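Flilar Rebounder review: my first touch needed this

Last updated Oct 9, 2024
Search reviews Go

I play left back for Gincombe, a Sunday league kind of team, and my first touch has been a running gag since I joined. So in June I finally bought the Flilar Rebounder, the angled net you kick a ball at and it comes back to you, and I've been out with it almost every evening (my shins can confirm). I love this thing!

Setup took me 13 minutes the first time, mostly because I put one of the side poles in backwards. Now it's up before I've finished tying my boots. The net clips on with elastic loops, and you change the angle with a pin on each side. There are 4 settings. The steepest keeps passes on the ground, and the flattest sends the ball up for chest control and volleys, which is where I spend way too much time pretending I'm on TV.

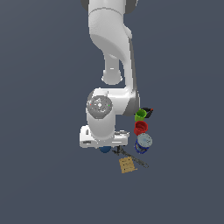 One reader, who plays on the Pinto over at the public field, wrote in to say that the return on the Flilar is a lot livelier, and that the Pinto net had gone slack by the end of its first season. I can believe it. The bounce on mine is still quick and true, even off the corners, and I got to 454 clean one-touch passes in a single session before the light went. A personal best by miles!

It isn't perfect. The ground pegs are thin and they bend in hard soil, so I swapped them for the thicker ones from my old Cleter goal and haven't had trouble again. The carry bag is a tight squeeze too, and the zipper catches on the net if you rush. And a really hard shot from close in will shove the whole frame back a few inches, pegs or no pegs. Step back a little and it's fine.

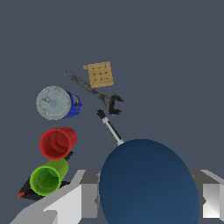
A teammate asked whether it does anything for goalkeepers, and said the Cleter throws up odder bounces, which keepers want. Fair point, and if you're in goal I'd look there first. For passing, control and those half-volleys that drop right on your laces, I'd buy the Flilar again tomorrow. I'm off to try the left foot only, on the second setting, and see how close I get to 454.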